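Robot arm meets public, picks up marker, mostly

By Morven Tosh
August

Print this story
E-mail this story

DUNBAR — The first thing visitors learned at the Raltutau open house is that a robot arm takes its time. The second is that a crowd of grown adults will hold its breath over a felt-tip pen.

Raltutau, the automation shop that moved into the old Finasier shoe warehouse two years ago, threw open its doors for an afternoon of demonstrations, lukewarm lemonade and safety glasses in one size. The company put attendance at roughly 500, a figure that seems to include people who came in to ask whether the shoe outlet was ever coming back. It is not.

The company spends its days teaching robot arms to handle small household and office items for packing lines and stockrooms. That covers a lot of ground, from spoons to tubes of glue, and most of it is duller to watch than it sounds. For the open house the staff settled on pens and markers, on the theory that everyone has dropped one and knows how it goes.

"We talked about doing eggs," said Skye Semple, who runs the demonstration floor and has a scar on her thumb from something she says was a stapler. "Then we talked about who would be cleaning up the eggs."

The routine went like this. A marker was put down somewhere in the middle of the table. The arm thought it over. It came down, closed on the marker, lifted it and carried it to a cup. Then a staff member took it out again and put it somewhere less convenient, which the younger visitors felt was unfair to the robot and said so.

Each run took between 14 seconds and what one man in a fishing vest described as "a presidential term." The delays came mostly when the marker had been set down at an angle. A marker lying square to the table is an easy grab. One lying on the diagonal means the arm has to turn its wrist first, and it approached that decision the way some people approach a four-way stop.

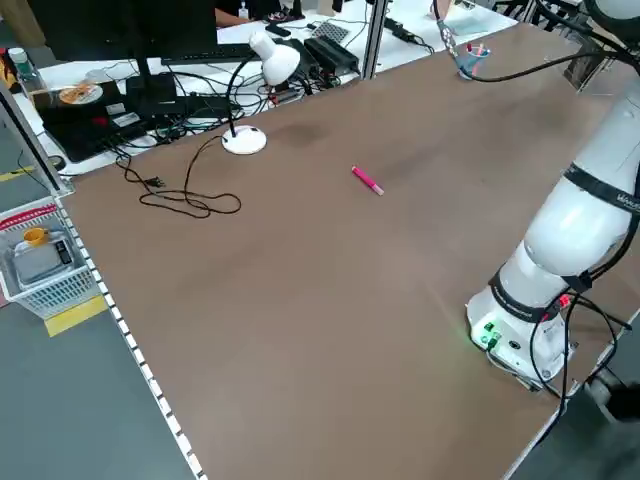

A pink marker lies on the worktable at Raltutau, with the company's white robot arm at right and a desk lamp toward the back.

Visitors had opinions. One woman wanted to know why the arm didn't just roll the marker toward itself, as she would have. Semple told her that was a good question, and wrote it down. A boy of about six asked whether the robot could color, was told it couldn't, and moved on to the lemonade without looking back.

The best-attended part of the afternoon was the contest, in which members of the public steered an arm by hand controller and tried to do the same job. The results were humbling. A retired dentist, who had let it be known in line that he had very steady hands, chased his marker to the edge of the table and over it. A pair of teenagers did it on the first attempt and were back on their phones before the applause ended.

According to a whiteboard by the door, the arms in the shop have made 2,420 practice grabs since spring. Of those, 419 were marked in red as misses. Asked what happened in the red ones, Semple gave a list that included markers squirting out sideways, markers pushed instead of picked, and one marker that was carried off perfectly well and then let go over the floor. That last one, she said, was a typing mistake, and the person who made it knows who they are.

Company staff were careful not to promise too much. There was no talk of changing the world, and only one poster used the word "tomorrow." A short presentation at 3 p.m. explained that the hard part of the work is variety: a shelf in a real stockroom holds hundreds of different things, and most of them were designed for people with thumbs. The presentation ran long and lost a fair share of its audience to a tray of cookies that was set out, in what may have been a planning error, directly behind the speaker.

Questions from the floor dealt mainly with jobs, electric bills and parking. On jobs, Semple said the shop has added staff since moving in and would like to add more, provided they don't mind picking up markers. On electric bills, she said an arm uses less than people expect. On parking, she said to please stop using the spaces at Korkby Tile next door, whose owner had already been over once.

There was a brief hush toward the end of the day when an arm missed the same marker three times running. Somebody in the back said, "Come on, buddy." On the fourth try it got hold of the thing and raised it a few inches, to the loudest cheer of the afternoon, including the one for the cookies.

Raltutau plans another open house in the winter, with a bigger table and a different set of objects. Suggestions may be left in the box at the front desk. As of closing time it held several slips of paper, a gum wrapper and a strongly worded request for eggs.

Print this story
E-mail this story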